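Household Table Gallery: Everyday Items Before Sorting

The Statow Center for Home Organization maintains this gallery as a reference for participants in its household tidying course. The pages are arranged by room, beginning with the kitchen and dining area. Material for this section was selected by Algirdas Vanags, who teaches the evening classes.

The dining table receives more passing traffic than any other surface in the home. Bags, boxes and packets are set down on it at the end of an errand and often remain there until the next meal. Participants are asked to look at their own tables before moving anything.

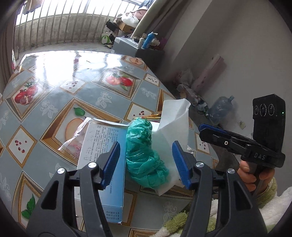 Plastic bags should be gathered first. A bag that has been bundled up takes little space and may be stored with others of its kind — one drawer is sufficient for most households. Bags with tears are set aside for disposal.

Small cartons with printed text are kept closed and placed together with the text facing up. String is tied once at the middle and stored flat. Opened packets are returned to the cupboard before the cloth is wiped.

Patterned tablecloths, including those with fruit and leaf designs, can make small scraps difficult to notice. The surface should be checked from both ends of the table.

The kitchen and dining section was last revised on Fri 15 March. Printed copies of the course booklet, 25 pages in length, are available at the Petrauskas Street office during opening hours. The section on hallways and entry areas will be added in November.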